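Walville Warm Beds Project
Progress report to the Soomro Fund, 26th December
Prepared by Sumaiya Amarasinghe

Dear Anel,

Thank you again for your patience while I got this together, and for the kind note you sent with the second payment. It went up on the kitchen wall and it is still there!

Since June we have matched 30 families in Walville with bedding, and in most cases with a mattress as well. The original plan was for 21, so we are very pleased, though I should say that a good part of the difference came from Tusance letting us have their end-of-line duvets at cost (they were lovely to deal with, if a little slow on the phone). Eight families are still on the waiting list, and we hope to reach them before the cold really sets in.

The van has been our biggest headache. It was off the road for two weeks with a gearbox problem, and the repair ate up most of what we had put aside for pillows. I have moved a little across from printing to cover it, as you and I discussed, and the revised budget is attached.

One thing we changed along the way was letting the children choose their own covers. It takes longer, and there is a fair amount of unfolding and refolding, but parents tell us bedtime has been easier, and I think it was worth every minute.

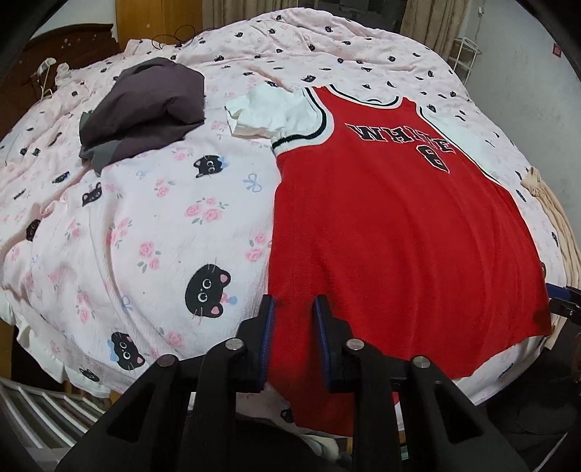

Pink duvet with black cats and roses, and a red basketball jersey laid out on top.

Over the next few months we would like to open a second pickup point in Uteo, where several families have no car. I will send you the costs as soon as the hall confirms its rent.

With warm thanks from all of us,
Sumaiya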